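4.2 Transfert de morceaux vers un bol

La deuxième tâche du projet étudiant Clelelora consiste à prendre des morceaux rouges en tas sur un tapis gris foncé et à les déposer dans un bol blanc, placé plus bas que le plateau. 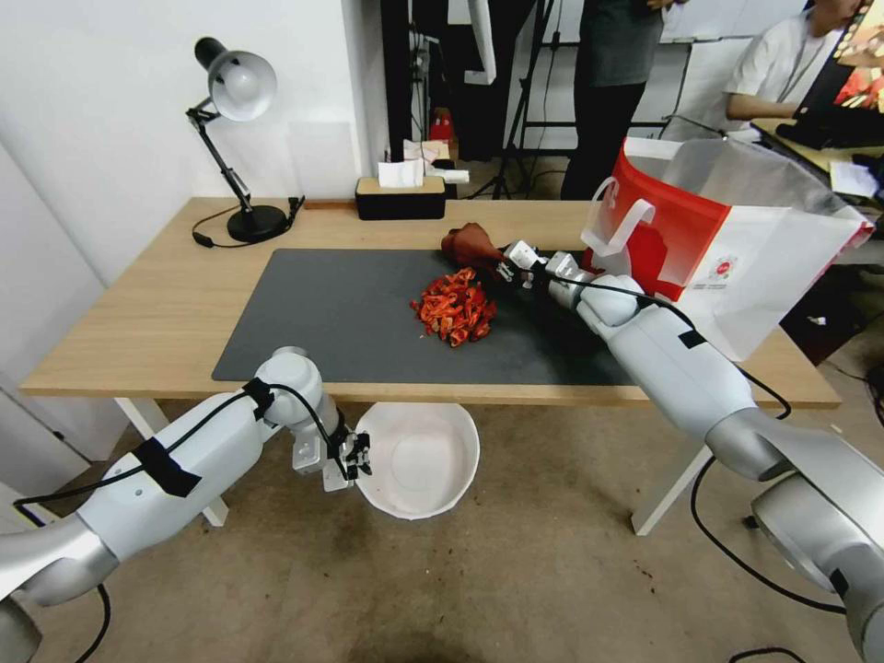
Les étudiants téléopèrent les deux bras. Chaque essai est enregistré à 26 images par seconde, puis relu par Bogdan Văduva, qui écarte les séquences incomplètes. Nous avons retenu 987 essais.

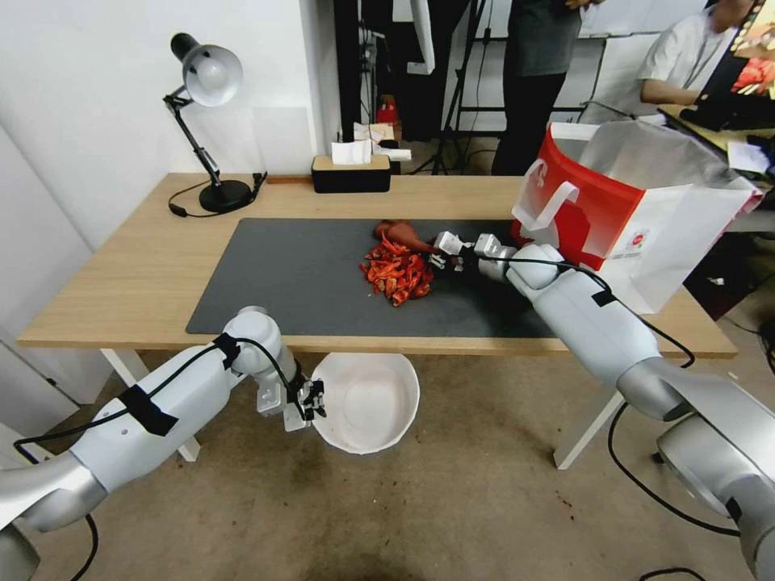
La politique apprise prédit la position des articulations et l'ouverture des deux pinces. Elle ne reçoit aucune consigne de force — un choix discuté en section 5. L'entraînement s'arrête après environ 3000 itérations, la perte de validation ne baissant plus au-delà.
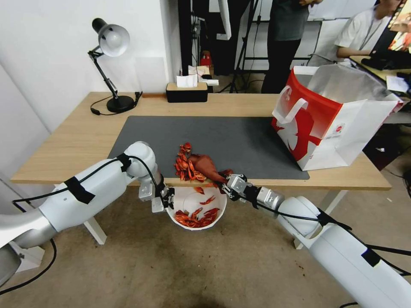 Un essai est compté comme réussi si tous les morceaux se trouvent dans le bol à la fin de la séquence. Les fragments tombés au sol sont notés à part, sans nouvelle tentative.

Figure 2. Poste de travail à deux bras : tapis, morceaux rouges et bol blanc devant la table.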